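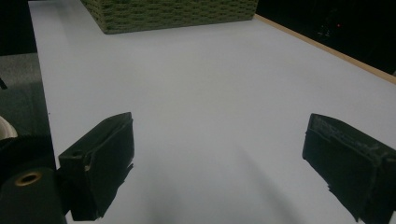 The white table with a green basket.

Search this site Search Go All issues Recipes Home Contact

March 11, 2024
By Wayne Whitlock

FOLDING SMALL CLOTHES ON A BIG TABLE

In the last issue I wrote about stains, and several readers asked me what I do after the washing, when everything is clean but looks like a heap of old paper. I am glad for this question. In my family we had a large table for the clothes, and my mother did not allow even a cup on it until the last sock was put together. When I came to this country I folded on the bed for many years, and my back complained each time. Now I again use a table, and I will explain how I do it.

First, the surface. A white or light tabletop is very good for clothes, but it shows every mark, so I wipe it with a damp cloth and then with a dry one. Please do not skip the dry one. A cotton shirt will drink any drop that you leave, and you will find a gray spot exactly on the front. My own table is a secondhand Duletti, 63 inches long, and I paid 90 dollars for it from a neighbor who was moving. The height is more important than the length. If you must bend your neck to see your hands, put blocks under the legs.

Second, do not bring the whole basket to the table. I take one piece, I finish it, I put it away from the working place, and then I take the next. When I have a pile in front of me I begin to hurry, and the folds become crooked.

Children's clothes are the most difficult, although they are so small. A grown person's shirt has long straight sides and it almost tells you where to fold. A little white top or a pair of pajama pants comes out of the machine turned around itself, and it is not easy to see which opening is for an arm and which is for the neck. 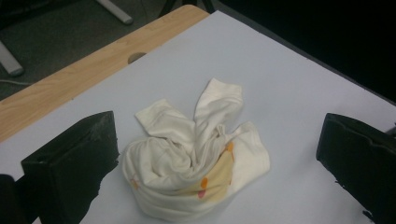 With a bundle which is twisted like this, I do not pull at the first end that sticks out. If you pull there, the twist in the middle becomes tighter, and with thin fabric you can stretch the seam. I put one flat hand on the thickest part and with the other hand I look for a stitched hem. The hem is the best friend of the person who folds. When you have found it, follow it with your fingers until it makes a full circle, and then you know where the bottom of the garment is.

Then I hold the hem with two hands, lift the piece, and shake it two times, not very hard. I lay it on the table and make it smooth from the center to the sides. My mother made it smooth from the top to the bottom, and we have argued about this even by telephone. Her way also works, but the wrinkles collect at the end and you must chase them.

If there is a colored print on the cloth, such as dots or a small picture, be careful with the iron. I turn the garment inside out, or I put a thin dish towel between the print and the iron. Once I put a hot iron directly on a yellow duck, and a part of the duck stayed on the iron. For a simple cotton piece I often do not iron at all. I press it with my palms while it is a little warm from the dryer, and this is enough for a child who will wear it to eat soup.

For the fold itself, I do the following with a small top:

Lay it with the front down.
Bring each side to the middle, with the sleeve lying straight along the back.
Fold the bottom up to the collar, one time for a drawer, two times for a suitcase.
Turn it over and press with the hand.

Pants are easier. One leg goes over the other leg, the pointed part at the back is tucked in, and then it is folded in half or in three.

A reader from Goodall wrote to me that she rolls everything and never folds. I tried it for one month. The drawer looked very nice on the first day, but my grandson takes his clothes from the bottom, and all the rolls opened. For travel I still roll the pants, and I fold only the tops.

About the folding boards which are sold now, I have used one, the Damell, that my daughter gave me. It makes every shirt the same width, and if you have open shelves this is pleasant to see. For baby sizes the board is too wide and I went back to my hands.

Clothes that are already too small I do not put back in the drawer. I keep a paper bag at the end of the table, and when it is full it goes to the children's exchange in Trornberg. The next exchange is in June. Please bring the pieces clean and folded, with the size written on a bit of tape, and the socks tied in pairs.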